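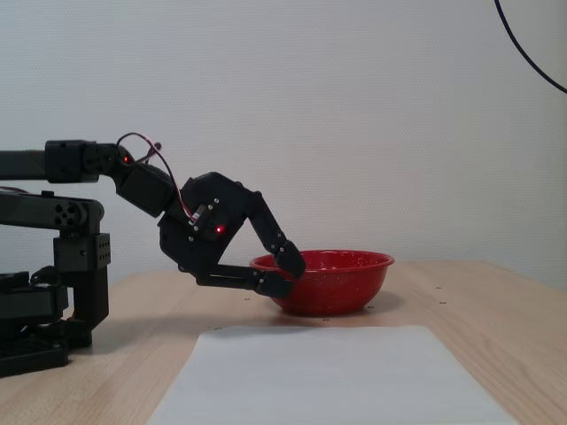

Red enamel bowl, Eltovbridge.

Recipe testers wanted for a home cooking book

Hi! I'm writing a cookbook and I need people to cook from it before anyone else does. If you like making dinner, have opinions about dinner, and can fill in a form without hating me for it, please read on.

The book is called Sindarik, and it's all soups, stews, beans and dumplings, the kind of food I grew up eating and then spent years trying to copy from memory. It'll be 256 pages when it's done, published by Temeda, a small press here in Eltovbridge that has been very patient with me. The chapters are mostly written. What I can't do by myself is find out if the recipes work in a kitchen that isn't mine, on a stove I've never touched, with whatever onions your grocery store had that day.

I'm looking for 21 testers. Each of you gets four recipes, one at a time, starting in February. You'll have two weeks per recipe, so you can pick a night that suits you (I do most of my long cooking on a Sunday, but a weeknight is fine and in some ways more useful to me). Cook it once exactly as written, even if you think I'm wrong about the garlic. Then fill out the form and tell me I'm wrong about the garlic. If you want to cook it again your own way, go for it and send me notes on that too!

The form asks how long things took, what size pot you used, where you got confused, how many people it fed and whether you'd make it again. It's two pages. One-word answers don't help me much. "I stood there for ten minutes wondering if this was what you meant by thick" helps a LOT.

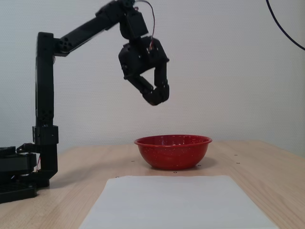 Light wood tabletop.

Who I'd love to hear from

Beginners, please apply. I have plenty of friends who can fix a bad recipe without noticing they're doing it, and that's a problem for a book like mine. I also want people with electric stoves, people with tiny kitchens, people cooking for one, people cooking for picky kids, and anybody living at high altitude, where my bean timings are pure guesswork.

You need a working stove, one big pot with a lid, a knife, measuring cups and a phone or computer to send the form. A kitchen scale would be nice but I'm not going to insist. You don't have to live near Eltovbridge.

A word on food allergies: most of the dumplings have wheat and egg in them, and a lot of the soups have dairy. Tell me what you can't eat and I'll match you up with recipes that fit. There are enough meatless ones to keep a vegetarian busy for all four rounds. I don't have a gluten-free dumpling I'm proud of yet, sorry.

What you get

I have a grocery budget of $3000 from Temeda to cover all the testing. Save your receipts and I'll pay you back for ingredients after each form comes in, up to the limit listed on the recipe sheet. There's no fee on top of that, and I want to be upfront about it. You do get a signed copy of the book and your name in the back, unless you'd like to stay anonymous.

Please don't post the recipes online or pass them around. Feeding the results to your neighbors is fine.

How to apply

Send me a note through the contact page with "Tester" in the subject line. Tell me what kind of stove you have, who you usually cook for, anything you can't eat and the last thing you made that went badly. Mine was a barley soup called Jadoon in the draft, and it set like cement. It's in round two, with a lot more broth.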